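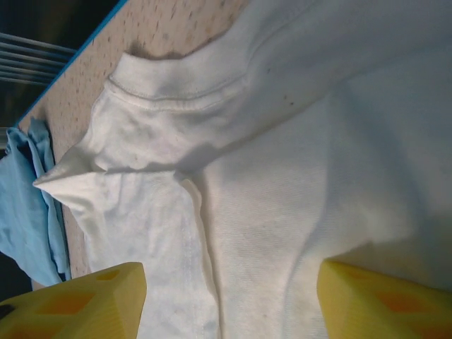

White cotton looks its worst in August. By then a shirt has been through a summer of sunscreen, sweat and too-small loads, and the gray that nobody noticed in spring has settled in for good. Serpil Ersoy sees it every year at the alterations and laundry shop she runs on the ground floor of the Kahraman building.

"People bring me a white sweatshirt and say it's ruined," she says. "I ask how they wash it. Usually it goes in with jeans."

Ersoy took over the shop from Italo Benedetti, who still comes in most mornings to press collars. They agree on most things, including the order in which a white garment should be handled: look, sort, wash, dry, fold. They disagree about bleach.

Looking comes first. Ersoy spreads each piece flat on a hard surface near a window and goes over the bands before anything else. Collars and cuffs are doubled fabric, and the fold holds on to skin oil and lint. She runs a thumb along the stitching and feels for stiffness. A stiff band has detergent left in it. A greasy one needs treatment before it goes near the machine.

Small dark specks are often lint or grit, and a dry brush will lift them. Pale blue or gray smudges are harder to read. They may be dye picked up from another garment, or residue from fabric softener, or plain soil that was never rinsed out. Her test is a damp white rag pressed on the mark for 30 seconds. If color comes off on the rag, it will probably wash out. If the rag stays clean, the garment goes in to soak.

Sorting is where most households give up. Costel Vasiliu manages the linens for Dorkero, a guesthouse with 101 beds, and he trains every new hire at the sorting table before they touch a washer. White goes with white. Light blue does not count as white, no matter how many times it has been washed.

"Towels are the big one," Vasiliu says. "A towel sheds. You put a blue towel with a white shirt, and the shirt wears the towel home."

He keeps three bins for personal laundry at his own apartment and admits that his family ignores the third.

For the soak, Ersoy uses oxygen bleach in warm water, mixed to the directions on the package, and leaves cotton in it overnight. Benedetti prefers chlorine bleach and has used it since he was an apprentice. Ersoy will not have it on anything with a ribbed band or stretch fiber, which it can weaken and turn yellow. The argument has gone on for five years. A bottle of each stands on the shelf over the sink.

Both of them use less detergent than their customers do. Too much soap leaves a film, the film holds dirt, and the next wash looks worse than the last. Ersoy also wants the drum no more than two-thirds full, with cuffs unrolled and buttons undone so that water can move through the folds.

Drying matters too. Sun brightens cotton, and a line is kinder to seams than a hot drum. In an apartment with no line, a rack by an open window will do. Either way, the garment should be shaken hard and pulled straight at the seams while it is damp. A side seam that dries twisted will stay twisted until someone takes an iron to it.

Then there is folding, which Emiliano Palacios teaches in an evening class at Plidura, the community workshop across the street. His students start with long-sleeved shirts, which give people the most trouble.

His method takes a clear table and no special board. Lay the shirt face down and smooth it from the collar toward the hem with flat hands. Find the two side seams and line them up with the edges of the shirt before folding anything. Bring one side in to the middle of the back, then fold the sleeve down along itself so that the cuff points toward the hem. Repeat on the other side. Fold the bottom up to the collar, once for a shelf and twice for a drawer.

The usual mistake is starting while a corner is still bunched underneath. "You can feel it," Palacios says. "There's a lump. Open it up and do it over."

Kaan Dönmez took the class last winter after moving into a studio with a single dresser. He now folds on the kitchen table as soon as the laundry is dry, whites first, and puts each pile away before starting the next. Sweatshirts go on the bottom. Dish towels he rolls.

Ersoy's shop charges by the piece for whites that need soaking, and she asks for two days. Garments she cannot save are cut up along the seams, and the flat parts go into a basket by the sink for the damp-rag test.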